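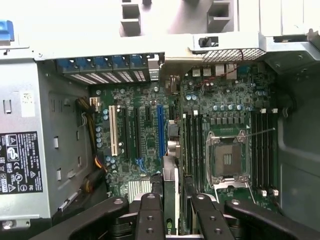
Refurbished Dell Tower, Graphics Card Fitted

Ex-office desktop, stripped, cleaned and tested at our Cendthorpe workshop. Blue plastic clips hold the expansion slot covers, so most cards go in without a screwdriver. Power supply is the Dell unit — check its label before adding a hungrier card.

Colour: silver-grey interior, dark green board
Warranty: 28 days, return to base
Pickup: weekdays until Friday noon
Delivery: $15 within 30 km

Keyboard and monitor sold separately.

Contact Garnance Computers | © Garnance | Back to top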